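Notas del ponente. Control de brillo en recubrimientos: qué medimos y qué dejamos fuera

Apertura. Saludar, situar el tema: la especificación de brillo que usa la línea de Godow y por qué dos piezas con el mismo valor pueden verse distintas al lado una de otra. No leer la diapositiva.

Recordar la geometría: 20 grados para alto brillo, 60 para uso general, 85 para mate. Insistir en que el brillo especular no describe la nitidez de la imagen reflejada. 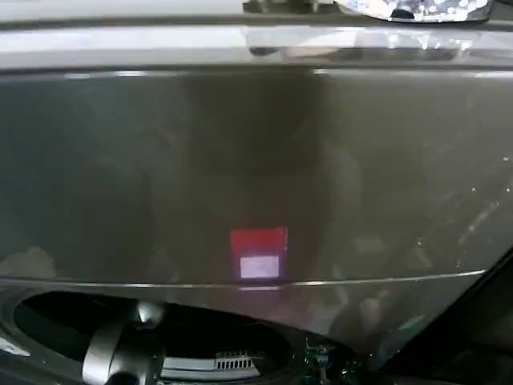

Por Inna Pasichnyk y Tymofii Dovhaniuk | 7 de febrero de 2020

En una superficie oscura y brillante, el ojo juzga por los reflejos. Si los contornos llegan difusos, el observador habla de "velo", aunque el brillosímetro dé conforme. Pausa para preguntas.

Serie de Ikow: 800 probetas, 3 lotes de barniz, lectura a los 7 días de curado. Comentar la dispersión entre lotes antes que la media. La calibración se repitió en septiembre con el patrón de Czerwiński.

Si preguntan por piel de naranja: remitir al anexo, medición por longitud de onda corta y larga. No entrar en costes.

Paso a Claridow: propuesta de doble criterio, brillo y nitidez, con límites independientes. Tymofii explica el muestreo. Dejar la tabla en pantalla durante el turno de preguntas.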